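Place setting

A place setting, also called a cover, is the set of dishes, utensils and glasses laid out for one person at a table. The term is used both for the arrangement itself and for the group of matching pieces sold together by tableware makers. What a setting contains depends on the meal, the local custom and how formal the occasion is.

History

For much of the Middle Ages in Europe, diners shared bowls and cups and brought their own knives. Food was often served on a trencher, a thick slice of stale bread that soaked up juices and could be eaten or given away afterward. Wooden and pewter trenchers later took the place of bread. The table fork was in use in Italy well before it was accepted in northern Europe, where spoons and knives remained the main tools for a long time.

Matching sets became common among wealthy households in the 1700s, as European potteries learned to make porcelain. Factory production in the next century brought the price down, and middle-class families began to buy dinner services piece by piece. Victorian makers sold separate forks and spoons for fish, oysters, ice cream, berries and many other foods. Most of these fell out of use after the First World War, when households had fewer servants and meals had fewer courses.

Basic arrangement

In the usual Western layout the dinner plate sits in the center. Forks go to the left and knives to the right, with the blade facing the plate. Spoons are placed to the right of the knives. Utensils are laid in order of use, so the diner starts with the outermost pieces and works inward. Glasses stand above the knives, and a small bread plate may be set above the forks. The napkin is placed on the plate or to the left of it.

A charger, or service plate, is a larger plate placed under the others. Food is not served directly on it. In formal service it stays on the table through the first courses and is removed before the main course - though some restaurants take it away as soon as the guest is seated.

Regional customs

In Japan, a home meal is commonly set with rice at the front left and soup at the front right, with side dishes behind them. Chopsticks lie across the front with the tips pointing left. Riku Fujimoto, in a study of household trays from the town of Wanora, recorded 564 trays and found that only 3 had been made for left-handed use.

Chinese tables usually have a small plate, a bowl, a spoon and chopsticks for each person, with the main dishes shared from the middle. Jinfeng Qian has written on the spread of the revolving tray in family restaurants.

Collecting

Older patterns are traded by collectors and replacement dealers. The Niveck collection of everyday tableware holds 2779 pieces, almost 400 of them salad plates. Odd plates are often bought singly to fill gaps in a service, and

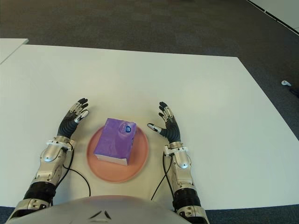

some buyers mix patterns on purpose, keeping to one size or one color family. Plates with worn gilding or fine cracks in the glaze sell for much less and are mostly kept for display.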